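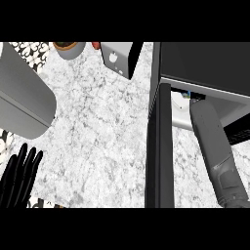 Mereana thinks we should stop treating the Fondville school-leaver sample as a single group, and she put it to me over the phone this morning that a kid whose parents rented the whole way through is living a different story from one whose parents bought late. I've been turning it over ever since, and I think she's right, though it makes a good deal of work for us.

19th March

So, where things stand. The Fondville file has 1470 households in it, parents and grown children linked, and until now I've been sorting them by parents' income alone, measured when the child was in the last years of school. That gave us nice tidy bands and I was rather fond of them! But income jumps around so much from one year to the next (overtime, a layoff, a new baby) that I suspect half of what we call "moving up" is only noise in the starting point.

Spent the morning recoding housing. I ended up with 4 categories: owned throughout, bought during childhood, rented throughout, and mixed or unclear. The last one is bigger than I'd like. A good many of those families moved between Kerslake and Astmont while the children were small, and the older Astmont forms only asked who paid the bill, with no mention of whether it was rent or a mortgage. I've left them in for now — please don't drop them without talking to me first.

First rough pass, unweighted, so nobody should quote it: the gap between renters' children and owners' children is still there after I hold income steady. It's smaller among those who left Fondville before age twenty, and I don't know what to make of that yet. Leaving takes money, or an aunt with a spare room, so the leavers may have been different to begin with.

Mereana Pirihi also wants 13 of the long interviews reread with the housing question in mind. I've pulled the transcripts and put them in the Baritz folder, under the old naming. I read two over lunch and got quite caught up in the second one, a woman remembering every address she'd had by the age of ten.

To do: rerun with weights, ask Kerslake about the missing forms, fix the age variable (again), and have the housing table ready for the May meeting.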